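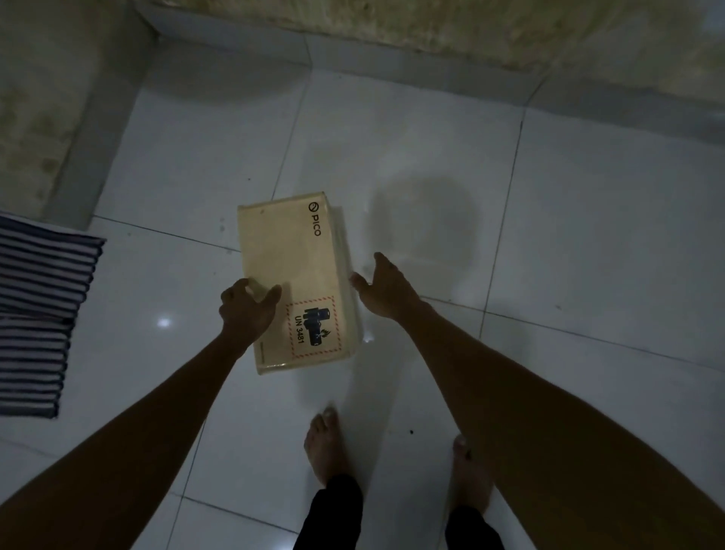
*Carton marked UN 3481, with the dashed red-and-white border intact.*

# Packing and desk clear-out: frequently asked questions

Applies to residents moving out of the Pearce and Devton blocks. Maintained by Irja Kauppinen, Tredside move desk. Last revised in August.

## What does UN 3481 mean?

It is the transport number for lithium ion batteries packed with, or contained in, equipment. Headsets, tablets and cordless tools commonly ship under it.

## Can I pack a UN 3481 carton with my other goods?

No. Keep it separate and hand it to the driver at pickup. Write it on line 3 of the inventory sheet.

## Can I cover the label with tape or an address sticker?

No. The label must stay visible on the outside. Put the address on another face.

## Should I remove plastic film from a retail box?

Leave it on. If it has already been opened, close the lid flaps and run one strip of tape across each end.

## Is there a battery limit?

Anything rated over 100 Wh is refused at the door. The rating is printed on the battery or in the manual. If only volts and amp hours are given, multiply them.

## What about loose batteries and power banks?

These are not UN 3481. Tape the terminals and take them with you.

## How do I clear a desk or table?

Work from one corner. Sort small items by hand into paper for recycling, caps and pens, and garbage. Crumpled paper often has a cap or a pencil caught in it, so open it up before it goes in the bin.
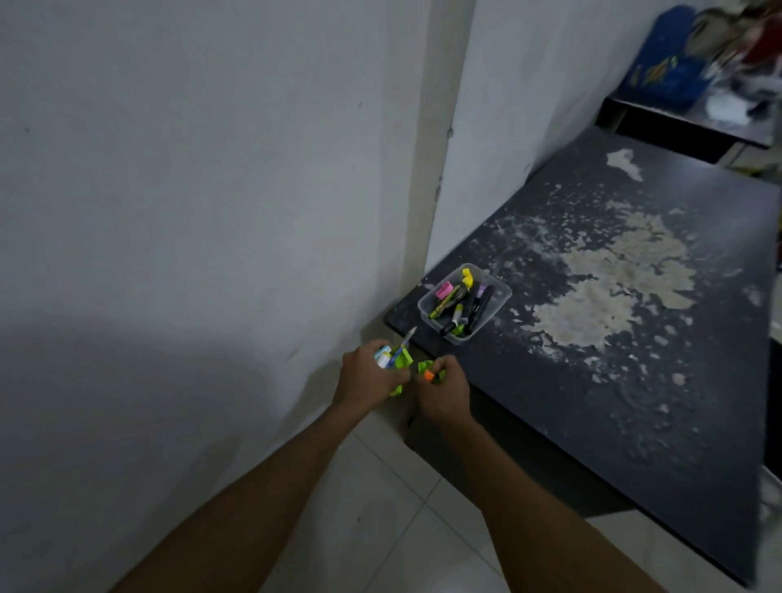 *Corner table during sorting: green paper, an orange cap and a clear container of writing supplies.*

## Can pens and markers travel in an open container?

Only if the container rides in a carton. Cap the markers, stand everything tip up and fill the gap at the top with paper. Sharpened pencils go in a sleeve or a rolled sheet.

## The tabletop coating is peeling. Will it be moved?

Yes, if the frame is sound. Brush off loose flakes first and note the wear on the inventory sheet. Existing surface damage is not covered.

## Can I stack cartons on a tiled floor?

Yes. Leave 600 mm clear to the doorway. Gokar trolleys have hard wheels, so put the supplied mat down over glazed tile.

## When is the latest I can change my inventory?

8 a.m. on the day of pickup. Later changes go on the driver's copy and need your initials.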